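Questions I keep getting about Proltar

I write and look after Proltar, the little control and planning stack we use for tabletop arms. My inbox has the same dozen questions in it over and over, so I finally sat down and answered them in one place. If yours is missing, send it along and I'll add it when I get a minute.

What does Proltar do, in plain words?

It takes camera views and joint readings in, and it sends joint targets out. In between there's a perception piece that finds the things on the table, a planner that picks which arm goes where, and a control loop that keeps the motion smooth and stops it when something looks wrong. There's also a recorder and a replay viewer, and I suspect half the people who install Proltar only want the replay viewer. Fine by me!

Is it the same thing as Ustix?

No, but they travel together. Ustix is the message layer underneath. It moves timestamped data between processes and that's all it does. You can run Ustix without Proltar (plenty of people do), but Proltar won't start without Ustix. If you see an error that says "no bus" on startup, you forgot to launch Ustix first. I forget too, at least once a week.

Why do you test with bowls all the time?

Bowls are rude to software. They're simple to look at and then they turn out to be a pain: they hide each other, they stack, they have a rim that's easy to grab and a wall that's hard to grab, and from a low camera you can't see into them at all. If I change something in the perception code and the bowls still come out right, I feel pretty good about shipping it. Also they're cheap and they don't break when I get a sign wrong.

The side camera is where most of the trouble shows up. It sits almost level with the tabletop, so every bowl is just a wall and a rim, and the one behind melts into the one in front.

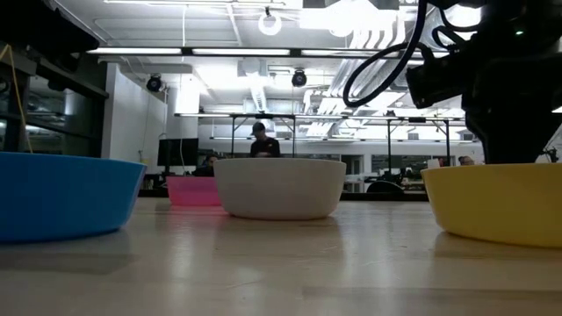
Stastent lab, September

A low view like that gives the detector three problems at the same time. First there's overlap: the pink bowl is partly behind the white one, so its outline is missing a piece, and the old detector would fit a smaller bowl to whatever was left. Version two fits the rim curve and fills in the rest, with a confidence number that drops as more of the rim goes missing. Then there's the shiny table. The blue one throws a soft blue patch onto the wood, and I had a whole summer of ghost bowls growing upside down out of the tabletop. We now drop any detection whose center falls below the table plane. And then there's the background. People and desks and monitors are all fair game for a color-based detector, so there's a depth cut that throws out everything past the far table edge before color gets a vote.

Do I need a side camera, then?

Need, no. Proltar runs with one overhead view and it'll do okay. But heights from a single top view are guesses, and a side view settles them. My own rule: if you're picking up flat things, skip it. If you're stacking or nesting, add it. The planner will ask for it anyway by printing a warning every time it plans a lift, and you'll add one just to make the warning go away.

How do I calibrate the cameras to the arms?

Run the tool called uniyal-cal. (Uniyal is our calibration package. It's separate because people kept asking to use it without the rest.) It walks each arm through a set of poses, looks for the tag on the gripper, and solves for where everything is. You'll get a residual at the end. If it's bad, tighten your camera mount and do it over. Please don't try to fix a bad calibration by nudging offsets in the config file. I did that for a month and then had to throw out a pile of recordings.

A few things that help:

Let the arms warm up for a bit before you start.
Turn off auto exposure.
Don't lean on the table while it runs.
Save the result under a new name, so you can go back.

Can it run two arms at once?

Yes, and that's the setup I'd call the main one now. Each arm gets its own control loop, and one planner sits over both. The planner carves the shared area into regions and hands out claims. An arm has to hold a claim before it moves into a region, and it gives the claim back when it leaves. Simple as traffic lights. It's a little slower than letting both arms swing freely with live collision checks, but it's so much easier to debug! When something gets stuck you look at the claims table and there's your answer.

What happens if both arms want the same bowl?

The one with the shorter path wins, and ties go to whichever arm moved least recently. The tie rule sounds silly until you've watched two arms politely refuse to go first. We had that bug for an embarrassing stretch. Each arm would ask for the middle region, see the other one asking, and back off, then ask again on the very same tick. I added a random wait at first, which hid it most of the time, and then the tie rule, which fixed it.

The middle of the table is where you'll see all of this play out. With the grippers facing each other and the bowls sitting between them, every claim that matters is for the same small patch of wood. 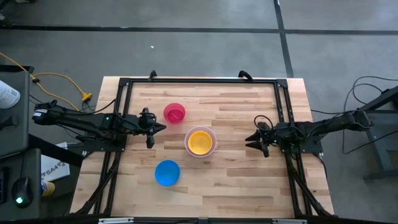 So if you're only going to tune one thing, tune the size of the middle region. Too big and one arm sits around waiting while the other finishes. Too small and a gripper can hold a claim it doesn't fit inside, and the planner will complain (loudly, in red, sorry about the color). The default is set for small arms with parallel-jaw grippers. If yours are longer, bump up region_width a notch and run the dry-run checker before you power anything.

How does it handle one bowl inside another?

Better than it used to. The perception side keeps a small tree: this thing sits on the table, that thing sits inside this thing. When you ask for the inner one, the planner lifts the inner one. When you ask for the outer one, it plans to carry both and lowers the speed limit. See-through cups are still the hard case. A yellow bowl inside a clear pink cup shows right through the wall, so the color step wants to report an orange something that doesn't exist. The trick I've settled on is to trust the rims over the walls. Two rims at two heights, two objects. It's not perfect, and if the rims line up exactly you'll get one object and a warning.

How many recordings do I need before the learned grasp picker is any good?

My current set has 2,773 recordings in it, and I held out 357 of them for testing. I was aiming for 3,000 and ran out of patience. You can get something that works on your own table with far fewer if you start from our weights. I'd say record 40, train, watch it fail, and then record more of exactly the thing it failed at. That loop beats sitting there collecting the same easy pick all afternoon (ask me how my August went).

Which clock do the recordings use?

The Ustix clock, always. Every camera image and every joint reading is stamped when it reaches the bus. Cameras have their own delay before that point, and you can measure it with the blink test in the tools folder and enter it as cam_delay. If your replay looks like the gripper closes just before it reaches the bowl, your cam_delay is wrong. I get this one more than any other question on the page, and it probably should have gone at the top.

My arm shakes when it holds still. Is that Proltar?

Could be! Try these in order. Drop the position gain by a little and see if it calms down. If it does, leave it there. If it doesn't, check the loop rate in the status window. If the rate is jumping around, something else on your computer is hogging the processor, and nine times out of ten it's the replay viewer you left open. If the rate is steady and the arm still shakes, look at the cables. A heavy loop of cable pulling on the wrist will do it, and no amount of tuning will get rid of that.

Can I stop a plan halfway through?

Press the space bar in the status window. Both arms slow down and hold where they are, and they keep their claims, so you can press it again and carry on. If you press escape, the plan is dropped and the claims are released, and you'll need to home the arms before the next one. Neither of these is a safety stop. Use the real button on your power supply for that, and keep it where your hand can reach it.

Does it work with my gripper?

If it has two fingers and takes a width command, almost surely. Copy the sample gripper file, fill in the open width, the closed width and the finger length, and you're set. Suction cups work in the planner but the grasp picker doesn't know about them yet. Somebody sent me a patch for hands with three fingers and it's sitting in a branch, half merged. I keep meaning to get back to it.

Why is the config file so long?

Because I never delete anything from it. Most of those lines are old options that do nothing now. Run proltar trim and it'll write you a short one with only the settings that differ from the defaults. Send me the short one when you report a bug, please, and the log from the same run, with the Ustix version at the top.

Is there a version that runs without any hardware?

Yep, start it with --sim. The fake arms follow the same control loop, so the planner can't tell the difference. The fake bowls don't slide, though, and they never tip over, so a plan that looks great in sim can still shove a real bowl across the table. I use sim for checking claims and timing and that's it.

When's the next release?

When the rim fitting stops eating memory. There's a slow leak if you leave it on overnight, and I think it's in the part that keeps old outlines for comparison. Until then, restart the perception process before a long session, or set keep_outlines to zero and live with slightly jumpier heights.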